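Vareo Table-Top Set

A README for whoever picks this up next

Hello, and thank you for opening this file before opening the folders. Most of us did it the other way round in our first term and regretted it. Vareo is the student robotics project at Bresby, and this is the set of recordings we made with our arm over one long spring and a rather warm July. It began as coursework, turned into an entry for the Prino student challenge, and has since become the thing new members practise on, so the notes below are written with all three sorts of reader in mind. Please forgive the rambling. We would sooner tell you too much than have you sit there at nine in the evening wondering why a folder has a funny name.

What is in the set

There are 526 recordings altogether. Each one is a single attempt at a single small job on the table: pick something up, move something across, or put one thing next to another. Of these, 473 went through our checks and are the ones you should train on. The rest live in a folder called "leftovers" and are described further down, and we hope you will look at them too, as they are often more interesting than the good ones.

Every recording comes with:

- the view from the fixed camera that looks down on the workspace
- the joint positions of the arm, written out as a plain table
- how far the gripper was open or closed at each step
- a short sentence saying what the driver was trying to do
- a yes or no for whether the job was finished

The sentences were typed by the person driving, straight after the attempt, and we have left them as they were. You will find "put the orange one by the white one" next to "move orange item to the white item please", and both mean the same job. We did talk about tidying them up. In the end we liked having a bit of variety, and the Prino rules allowed it, so they stayed.

How we made the recordings

All of the driving was done by hand, with one member at the controls and another keeping the notes. Sessions ran for around 97 minutes, which was the longest anyone could manage before the driving got sloppy. If you are joining us and would like to add to the set, please keep to the same order of work:

1. Clear the table and wipe it down. Crumbs show up on the camera, and there are always crumbs.

2. Bring the arm to its home position and check that the gripper opens and closes fully. Do this twice. The first close after switching on can be a little stiff.

3. Set out the items for the job, and then have the driver look away while your partner shifts them about a bit. We want the layouts to differ, and people are very bad at being random with things they are about to pick up themselves.

4. Lower the gripper over the table with the fingers pointing down and slightly open, and find a clear spot between the items to start from. We like to begin low, so that the first part of the recording is spent on the job and not on a long journey down. With the small black cylinder on one side and the white item on the other there is still enough room to work, though you do need to keep an eye on whatever is lying under the forearm, like the orange piece. 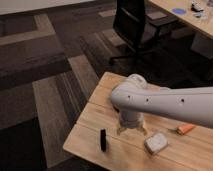
5. Start the recording, count to two, and drive. Go gently. A slow, steady attempt is worth far more to us than a quick one with a wobble in the middle.

6. Stop, type your sentence, mark it yes or no, and let your partner read it back to you.

Things to know before you train on it

The light changes a good deal from one session to the next. Some of the recordings are dim and warm in colour and others are much brighter, depending on the time of day and who had been at the blinds. We used to think of this as a fault, but the model from our second attempt coped with it better than we had feared, so we now leave it alone.

The arm throws a shadow on the table. Our first model was quite taken with the shadow and would follow it instead of the item, which made for a memorable afternoon. If yours does the same, try training on the brighter sessions first.

The patterned carpet is in view as well, and so is some of the furniture. You may crop down to the table if you like. We have put a small script in the tools folder for this, called crop_table, and it works on a whole folder at once.

The leftovers

These are the attempts that failed our checks: drops, bumps, a missing note, or a driver who forgot what they were doing halfway through. In 16 of them the camera view and the joint table are out of step with each other, and those have "drift" in the name. Please don't train on the drift ones. The others are fair game, and one of our members got a very decent project out of teaching a model to spot a drop before it happens.

Splitting the set

Split by session, never by single recording. Attempts from the same session look very much alike, and if you mix them your test score will come out lovely and mean very little. The file sessions.txt lists which recording belongs where. Our own split, the one used for Prino, is saved beside it in case you want to compare with our results.

Using and sharing

You are welcome to use the set for coursework, club projects and competitions. If you write something up, please mention the Vareo project at Bresby, and do send us a copy for the shelf. Mistakes in the notes can go in the corrections file at the top of the folder – add a line at the bottom with the recording number and what you think is wrong, and one of us will look at it at the next meeting.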